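Projects > Student Reports > Environmental Studies

August - by the Stavside survey group

Household Sorting in the Ginden District: Report of Findings

This report presents the results of a one-term study of waste sorting in the Ginden district. The aim was to find out whether clear labels on indoor bins change what residents place in the recycling stream. Surveys were delivered to 408 households, and 19 buildings agreed to have their bins checked each week for 5 weeks.

Buildings with labels in the residents' own languages sent less food waste to the Gaete transfer station than those with printed color codes alone. The difference was largest in older buildings - the ones with shared kitchens. Glass showed no clear change. The group recommends that the district repeat the study in winter, when collection is less frequent.

The labeling budget was 4,000 and was not fully spent.

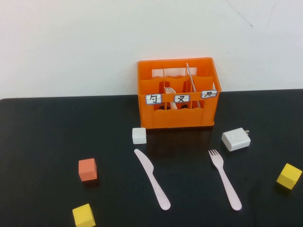
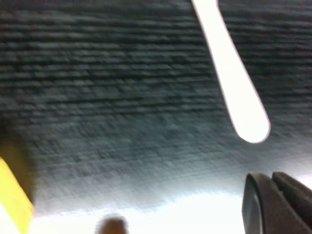
Filed under: Waste and Recycling

The full survey form and the weekly tables are kept in the Jadance reading room and may be consulted on request.

Comments

Our building took part. The labels are still up.

Were the weekly checks done before or after collection? The method section should state this.

A useful report. Please publish the winter results as well.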